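# Chapter 4: Collecting Demonstrations

A policy trained by imitation can only be as good as the examples it is given. Chapter 3 treated the learning rule as fixed and the data as a supply that arrived from elsewhere. This chapter takes up the supply. It covers how a task is chosen, how its starting states are varied, how an operator's motions are recorded, and when a recording should be thrown out.

The running case is the assembly task from the Storkari set, in which a two-finger gripper builds a burger from separate parts. The task is short, but it contains several distinct grasps. A bun half, a patty and a leaf of lettuce differ in thickness and outline, and a finger opening that suits one may not suit the next.

## 4.1 Episodes and starting states

An *episode* is one attempt at the task, recorded from the first command to the last. The Storkari protocol asks for 300 episodes, divided into blocks of 20. Each block uses one layout of the table. Within a block the operator may shift the parts by up to 7 centimeters – larger shifts count as a new layout and begin a new block.

Holders deserve more attention than they usually get. A thin item lying flat is hard to grip from above, and early episodes tend to fill with failed pinches that teach the policy little. Standing the item on edge exposes both faces to the fingers. The cost is that the policy may come to depend on the holder, a problem taken up in Section 4.4.

**Figure 4.1.** Wrist view with the gripper open. Bun halves, patty and lettuce stand at the left of the table, supported by white clips on clear strips.
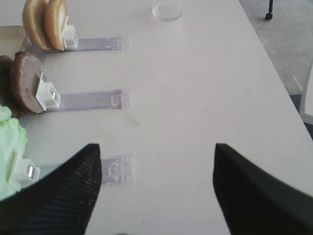
*Page last changed: June, revision 20*

The wrist view moves with the hand, so the same part can appear at many scales and angles in a single episode. The fingers themselves cover some of the table. A second, fixed view recovers part of what they hide, and Section 4.2 describes how the two streams are aligned in time.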